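Does vinegar in the rinse really soften cotton napkins?

Posted in Laundry & Linens, Sunday, April 5, 2026

Giditz
I keep reading that white vinegar in the rinse does the same job as fabric softener. I have a stack of cotton napkins that came out of the wash stiff as cardboard, and I've been line drying them since October. The water here is hard. I tried vinegar on 2 loads and I can't say I felt any difference, but the page I got it from has 3,295 likes, so am I doing something wrong? I'd like an answer from someone who has compared, please. I don't need another list of 50 uses for vinegar.

3 replies

Penrose
Likes don't soften anything. I was told the same story and I believed it for a whole summer.

What I'd look at first is detergent. Most people pour in far too much, and in hard water the leftovers stay in the cloth and dry there. Run one load with no detergent at all, warm, and look through the door halfway. If you see suds, you have your answer. I did three of those before the water stayed clear.

The second thing is the line. Cotton that dries in still air goes stiff whatever you put in the rinse. Shake each napkin hard before you hang it, then give them 20 minutes in the dryer on low when they're nearly dry. I've washed half a batch with vinegar and half without, same cycle, same line, and then mixed them up. I couldn't sort them again by feel.
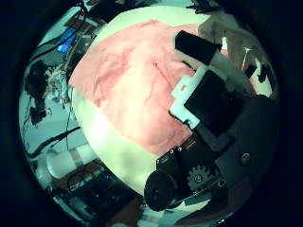 I'd also question the ironing advice that usually comes along with this. Ironing makes cotton flat, and flat gets mistaken for soft. If you don't mind wrinkles at the table, skip it and fold them by hand while they still have a little warmth in them.

One caution – some washer manuals warn against vinegar because of the rubber seals. I don't know how much damage an occasional splash does, but for a benefit I can't detect I wouldn't bother.

Marnorix
It works for me, always has. Half a cup. Maybe yours is the cheap kind?

Jara
Penrose is mostly right, though I'm not convinced about the dryer either. It puts lint in the filter, and that lint used to be your napkin. If the water is very hard, try washing soda with less detergent for a month and see. And check whether the napkins are really all cotton – a couple of mine said so on the package and something else on the tag.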